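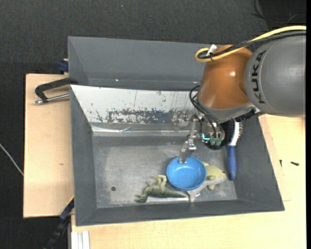
Critics of the Hulport Code have long objected that a rule for emptying a bin says little unless it also says what may be put into the bin, and the present edition of the code concedes the point in its opening clause.

The Hulport Code is a set of good practice rules for bin picking, the task in which a robot arm removes mixed objects from an open container. It was first issued in June 2000 and is maintained by the Surbridge Institute. It is voluntary and does not replace national safety law.

Scope

The code applies to fixed arms working over a single bin or a pair of adjoining bins. Mobile robots are excluded. Objects may be rigid, such as a bowl or a brush, or soft, such as a stuffed toy. Each trial must include both types, and at least one object must overlap another when the trial begins.

Main provisions

Bins must be clamped or bolted to the work surface. Scratches and worn patches on the bin walls are permitted but must be recorded, as bright or uneven metal can affect camera readings. Cables and air hoses must be secured so that they do not catch on the bin rim at any point in the arm's reach. Loose screws and hand tools are to be cleared from the work surface before the arm is powered.

Two operators are required for the first run of any new gripper. One of them must remain at the stop control.

Records

Form 1004 lists the objects used, their starting positions and every dropped or missed item. The Mbeki supplement, adopted later, adds a separate entry for objects moved by contact with the gripper but not lifted.

Related documents

The Tronura Guidelines cover similar ground for conveyor picking. Their terms for grasp failure differ from those of the Hulport Code, and results reported under the two are not directly comparable.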